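Home | Syllabus | Handouts | Readings | Contact

Handout 2: What Do Kitchen Surface Claims Really Tell Us?
Katia Galli, June

Most of you will have read the Clesar brochure by now. It says stone counters are "naturally hygienic." Before you copy that phrase into your notes, ask what it was compared with, who did the comparing, and how the stone had been treated. The brochure answers none of this. A natural material can still stain, chip and hold on to yesterday's soup.

Marble is mostly calcium carbonate. Acid reacts with it. Lemon juice, vinegar, wine and a good many bathroom cleaners will leave a dull mark called an etch. An etch is damage to the surface itself, so scrubbing won't lift it. A stain is something else: a liquid has soaked into the pores. Sellers mix the two words up all the time, and a sealer that slows staining is then sold as if it stopped etching. It doesn't.

On the Etville survey

The Etville survey is quoted in two of your readings. It went to 500 households and 160 sent it back. The write-up says owners were "overwhelmingly satisfied" with marble. I would be careful. People who have just paid a lot for a counter don't like to say it was a mistake, and we know nothing about the ones who threw the form away. The survey also never asked how old the counters were. A new counter and an old one got the same check box.

Nigatu's reply to the survey is better, though I think it leans too hard on resale prices. A high asking price tells you what a seller hopes for.

Color and pattern

Veins are where minerals other than calcite got into the rock. Some showrooms will tell you that heavy veining means a weak slab. Others say it means a better one. Ask either of them for a test result and see what you get. The Olcombe notes have a fair section on this, but skip the part about "energy."

For next time: find one claim about a counter material in an ad and write down what evidence would change your mind about it. Half a page is plenty. Please don't send me the whole ad.
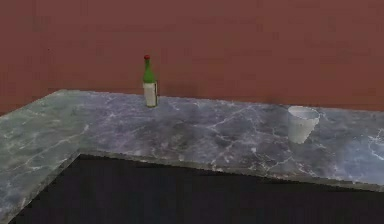 Fig. 1. Veined gray-blue marble counter against a reddish-brown wall (computer rendering).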